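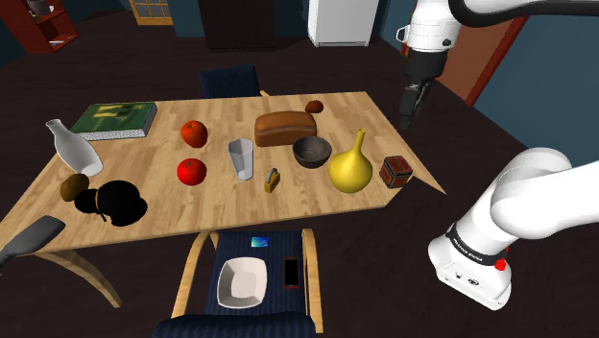

**Open day check, Zirnenico demo station, simulated cell.** Inspector: H. Furukawa. Scene file 1608 loads without errors. Gripper is open at the rear corner of the table, and the padlock and drinking glass both render correctly.

- [x] Visitor screen mirrors operator screen
- [x] Stop key tested, 2 of 2
- [ ] Cable cover, aisle side. *Missing. Kelemen to supply.*
- [x] Load limit set for visitor mode

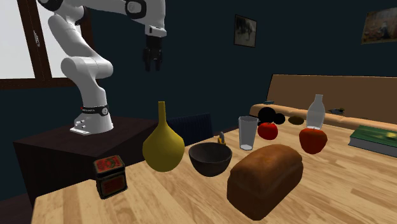 **Reach and clearance.** Visitor mode keeps the arm slow. With the gripper hanging over the table, the long neck of the yellow vase is the item to watch; approach from above only. Bread and glass stand close together: grasp the loaf from the front.

- [x] Reset returns all objects
- [ ] Spare controller charged. *Z. Tóth, before doors open.*

Recheck at 3 p.m.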